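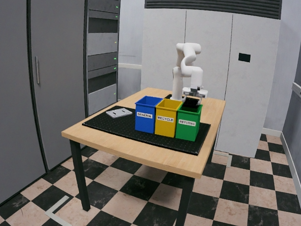

Small Pets Board > Rabbits > Housing and Bonding

Thread: Second rabbit ignoring the litter box since the move

hikstead_hay
January 17, 2023
We moved our pair into a bigger pen and the female has stopped using her box. She is spayed, two years old, and was close to perfect in the old place. The male still goes where he should. She leaves droppings along the back wall and has peed on the rug in the same corner four times. The pen is 40 square feet, with one box, same brand of paper litter as before (Wamik, the gray pellets). Hay rack is on the opposite side from the box. Vet visit is booked for February but she is eating and running around like normal. Anything I should change first?

lopsided
Put a box in the corner she picked. They choose the spot, you supply the box. And take the rug up for now, soft surfaces get used as a toilet by half the rabbits I've had.

Kaewsai Rabbitry
Agree with lopsided on the rug. I would also move the hay. Rabbits eat and go at the same time, so the rack should hang over the box or close enough that she has to sit in the box to reach it. With the hay on the other side you are asking her to walk across the pen in the middle of a meal.

thumper320
Don't wait until February on the pee. Droppings on the floor after a move are territory marking and usually sort themselves out. Peeing outside the box in a rabbit that was trained can be a bladder problem. Call and ask for something sooner.

hikstead_hay
She isn't straining and the color looks normal to me. It's only the one corner.

thumper320
Mine wasn't straining either and she had sludge. I'm not saying yours does. A urine sample is cheap.

burrowdown
I'll disagree a little here. New pen, two rabbits, one box, and a rug that now smells like pee. That's enough to explain it without going to the bladder. Fix the setup, give it a week, and if she's still doing it then move the appointment up. If you see blood, grit, or she stops eating, you go the same day, obviously.

thumper320
A week is a long time if it hurts. They hide pain. We'll have to disagree on that.

Cosau
What did you clean the corner with? Regular floor cleaner leaves enough smell behind that they go right back. White vinegar and water, half and half, let it sit ten minutes, then wipe. Test it on your floor first if it's wood.

hikstead_hay
Floor cleaner, the lemon kind. I'll switch to vinegar. The rug is in the wash.

lopsided
Wash it twice and keep it out of there for a month.

Kaewsai Rabbitry
One more thing. When you set up the second box, put a handful of her droppings and a bit of the used litter in it. Don't scrub both boxes on the same day either. One of them should always smell like theirs.

marsh_marigold
Is the box the same size as before? I had a doe who quit using hers and all it was, the male had started sleeping in it. A big storage bin with one side cut down worked better than anything from the pet store. Sand the cut edge.

hikstead_hay
Same box, and now that you mention it he does lie in there in the afternoon. It fits one and a half rabbits.

marsh_marigold
Then get a bigger one, big enough for both.

burrowdown
Yes, that would do it.

hikstead_hay
Update after 12 days. Rug is gone, hay rack is over the old box, and there's a large bin in her corner with litter from the old one. Pee is all in the bin now. Still some droppings along the wall, fewer than before. I also called the vet and dropped off a sample - a little sediment, nothing they want to treat yet. They said more greens and a second water bowl, and to keep the February appointment.

thumper320
Glad you did the sample. Wet the greens before you give them, it gets more water in.

Cosau
Sweep the wall droppings into the bin when you find them. Mine took most of a month to quit that part.

Thread views: 834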